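15 June isn't what the page wants, so the dateline goes as printed:

June 15, 2020
By our workshop correspondentJune 15, 2020
By the Wallano workshop editor

I'd been meaning to ring the woman who runs gripper testing at Sharifi for months, ever since I heard she'd been putting two hands through the same set of jobs. One is the Jodinier, a plain two-finger gripper. The other is the Skamamard, which has softer fingers and costs a good deal more. I wanted to know which one she'd buy with her own money, and she laughed at me for asking that first.

"You always want the winner before I've got my coffee," she said. Fair enough! So we started with how she runs the thing.

Everything begins in simulation. She builds a pale, plain world, drops in a few coloured blocks and lets each gripper have a go at picking one up. Each hand gets 163 tries with the same starting positions, and then she swaps the camera position and does the lot again. I said it sounded a bit dull. "It's very dull," she said. "I put the radio on."

The camera was what she really wanted to talk about. She'd started with it fixed off to one side, like most people do, and then moved it up to the hand so that it looks out over the fingers. I asked whether you can see enough from there.
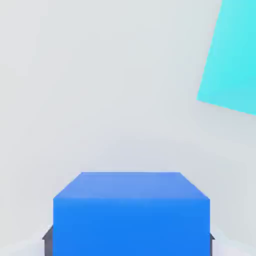

"You see loads of block and hardly any finger," she told me. "When you're close in, the block hides the very thing you want to check." With the side camera she could see both fingers and the gap between them, but she lost track of small turns in the block. With the hand camera she got the turns and lost the fingers. She now runs both, and she grumbles about it — two pictures to feed in means everything trains more slowly.

Colour came up too, because I'd wondered if the blocks were bright just to look cheerful. Partly, she admitted. But she also likes having a second block in a colour close to the first, as it shows up a lazy controller very quickly. An early version of hers would happily head off after the wrong one if it was anywhere in view (she did a very good impression of it changing its mind halfway).

So, the hands. The Jodinier did better than she'd expected on square blocks, and it was the easier one to model as well. "Two stiff fingers, open and shut, there's not much to get wrong." The Skamamard took her 3 attempts to get into the simulator at all, as the soft fingers kept sinking into whatever they touched. Once she'd fixed that it was kinder to blocks that started at an angle, and she'd pick it for anything rounded.

Would any of that hold up on a real bench? She went a bit quiet. She's run 30 picks with the real Jodinier and says the order of things looks the same, but she wants 100 from each hand before she'll put it in writing. The real Skamamard isn't due with her until November.

I tried my first question again before we hung up. "The Jodinier," she said, "and I'd spend what was left on a better camera." Then she had to go, as a batch had finished and the radio was apparently playing something she couldn't stand.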